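2022-04-11, Ikerton, table-laying rig

Right, handling rules. I said in March I'd write these up properly and then didn't, so this is me making a start (sorry Gemma!). Draft 2 of the sheet is on the shared drive and it's shorter than the old one, hooray.

Biggest change is the bit about pointy things. Forks and knives now get their own speed cap, and when one arm has cutlery in its fingers the other stays open and idle until the piece is put down. No waving a fork about while the second arm goes off shopping for a bowl.
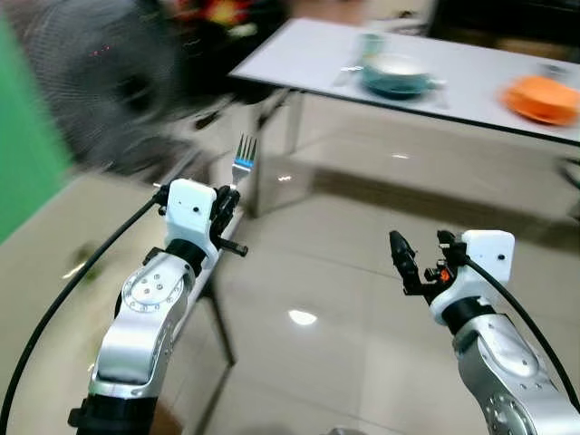 Brijesh reckons the cap should apply to spoons as well, on the grounds that an operator in a hurry won't stop to think which drawer the thing came out of. Fair point, and one rule is easier to remember than two. I've changed it to "all cutlery" and will see who moans.

Next, two-arm holds. Both grippers on the same dish is where I get nervous, as each arm can end up pulling against the other. Draft wording: one arm leads, the other follows, and whoever is driving says out loud which is which before closing the fingers. We've got more than 89 log entries from the Drarnstead runs with no lead arm written down, so that box on the form is now compulsory.
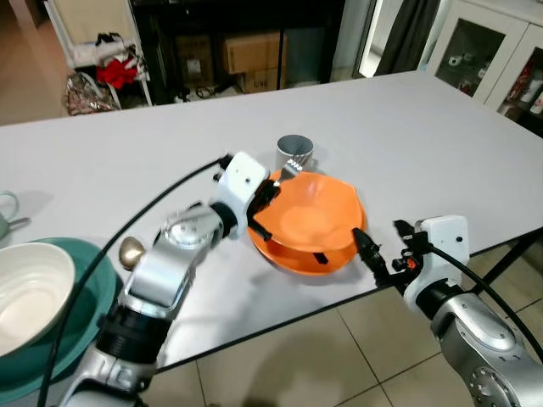 Both arms at the orange bowl, rule 7 in the draft.

Still to do: stop button check at every changeover, and ask Maureen where the old sheet is pinned up so I can take it down.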